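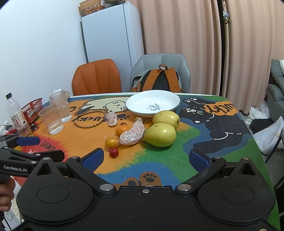
Cukdale Neighborhood Lending Club

Threads > Local money > Small loans

OK, I've been wanting to write this up since August. Our little lending pool just got its first outside grant, from the Baird Fund, and I'm still grinning. A few posts on how we got here.

1/ Quick background. Members put in what they can each month, and anyone in Cukdale can ask to borrow up to $900. Car repairs, a security deposit, a used sewing machine. No credit score check, but we do sit down and talk.

2/ The Baird money is $2968. I know that's small change to a big foundation! To us it means three more full loans, plus enough left over to pay for the bookkeeping software all year.

3/ What I love is how they did it. Two pages to apply, one phone call, and no demand that we invent a "pilot." They asked what we already do and whether more cash would help. Yes. It would.

4/ Compare that with the other application I filled out this spring — 30-some questions, and a budget form that wouldn't take a number under five figures. We gave up at the budget form.

5/ Our average loan right now is $539. The smallest was for a set of tires out in Renby (yes, we stretched the map for that one, and I'd do it again).

6/ Somebody asked if we'd join up with the Joko credit union. Maybe! They've offered us a free account and a desk one evening a month. I'd like their savings accounts for our borrowers, but I want loan decisions to stay with members. We vote on it next meeting.

7/ If you run a small foundation and you're reading this: please fund the boring middle of things like ours. Postage. Software. A loan pool that just gets a bit deeper.

8/ Next meeting is at 6:30 pm, upstairs at the library. Bring a question, or just come listen — new people very welcome.

511 likes
14 comments
Share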